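Mallero 2 two-arm table cell
By Flundard

Small-batch hand work for the back room, the packing corner and the linen store

Overview

The Mallero 2 is a table with two light arms, closed on three sides by plain walls and open at the front. It was designed for places where people handle soft and thin things the whole day: cloths, napkins, sheets, bags. These things are easy for a hand and difficult for a normal machine, so in most workplaces they are still done by somebody who stands at a bench and has sore shoulders by the afternoon.

We don't sell the Mallero 2 as a replacement for that person. In the workplaces where it runs now, the same people work beside it. What changes is which part of the day they spend on the bench, and we think a buyer should know about this before looking at the price.

What your staff will do differently

At Ruotsalainen, a rental laundry with 17 people on the floor, the folding bench was the job that everyone took in turns and no one asked for. The cell came in January. The turns still exist, but a turn now means filling the basket, watching the first pieces, and taking away the finished ones. The other part of the hour goes to checking for stains and mending, work which was always late before.

Esko Manninen, shift leader at Ruotsalainen, wrote to us after the first months: "The first two weeks were slower than by hand, and I want other buyers to hear this. People stood and looked at it. Then they began to trust it with the easy pieces and kept the difficult ones for themselves. I would now not like to go back, but I would plan the beginning better."

We have since changed the start-up plan because of his letter. It now includes 3 days on site with our trainer, and we ask that every person who will use the cell is present for at least one of them, also the evening shift.

The arms at work

Both arms reach the middle of the table, so one gripper can hold an edge while the other takes the next. A basket can stand in the back corner, inside the walls.
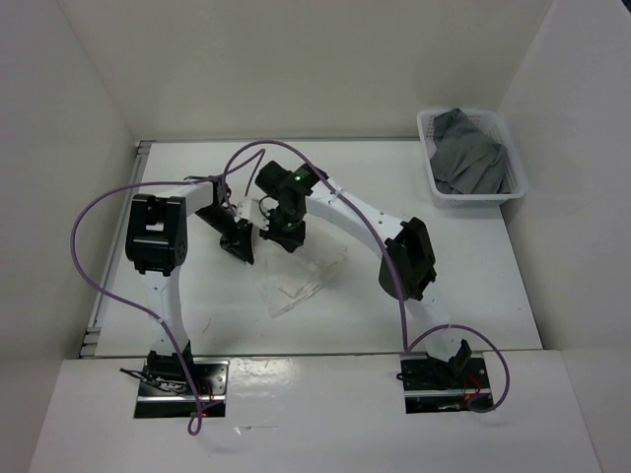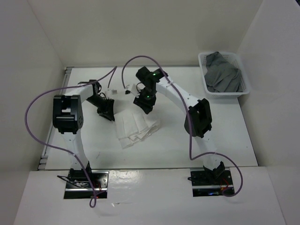 The operator stands at the front, outside the reach of the arms. Please mark this line on your floor with tape before the installation. A person of normal height can see the whole table from there without leaning in, and the stop button should be mounted where the left hand finds it without looking.

Technical data

Arms: two, mounted at the front edge
Grippers: two-finger, changeable fingertips
Table: white, flat, wipe with a damp cloth only
Walls: back, left and right
Side rail: metal, on the left
Table width including walls: 1,882 mm
Power: ordinary wall socket, own fuse recommended
Noise: people can talk beside it in a normal voice

What it does well, and less well

Good results: napkins, small towels, thin flat sheets, light bags. It is best when the pieces in one batch are all the same kind.

Less good: very wet cloth, fitted sheets, anything with long strings or loose buttons. Mixed batches are possible, but somebody must sort them first. If your work is mostly mixed, please talk to us before you order. We would sooner lose the sale than have the cell standing in your corner under a cover.

Daily care

Wipe the table at the end of the shift. Look at the cables along both arms and check that they run free and are not rubbing on the joints. Small scuffs on the glossy front panel are normal and do not affect the work. Dust from cotton collects under the rail, and a soft brush takes it out.

Price and delivery

Rental is 2,899 per month, training and service visits included. There is no purchase option at the moment. Delivery is from our workshop in Dedlow, and two persons can bring the cell through a normal double door. The smallest rental time is six months, and you can stop after the first month if your staff don't wish to continue. We ask for this decision in writing from the people who use the cell, together with the manager.

Also available

Fingertip set, soft
Fingertip set, narrow
Spare perforated basket, white
Floor tape, yellow
Mallero wall card with the daily care steps, in English, French or Finnish

For a trial, send us a small parcel with the pieces you handle most. We will run them on the cell in Dedlow and write back with what worked and what did not. The pieces are returned with the answer.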